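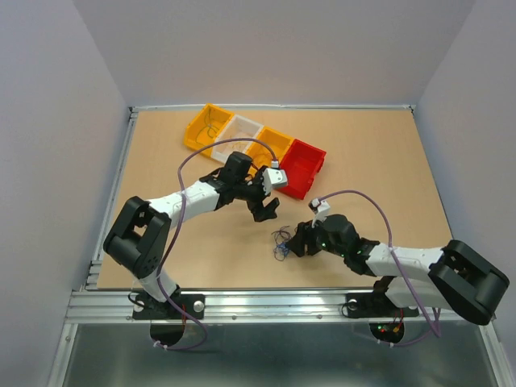 By Palaniappan | Virnilent Help Desk | April

Streaming > Movies > How to Rent a Premiere

Print | E-mail

New releases on Virnilent can be rented on the day they open in theaters.

1. Sign in and open the Premieres tab.
2. Select the title, then Rent. Accounts with more than 300 credits may pay with those.
3. Enter the code 2626 if the parental lock is still at its default setting.
4. Press Play. The rental window starts now — not at purchase — and lasts 2 days.

On Forel players, update the Fundeck app before step 1. Older versions list the film but do not load it.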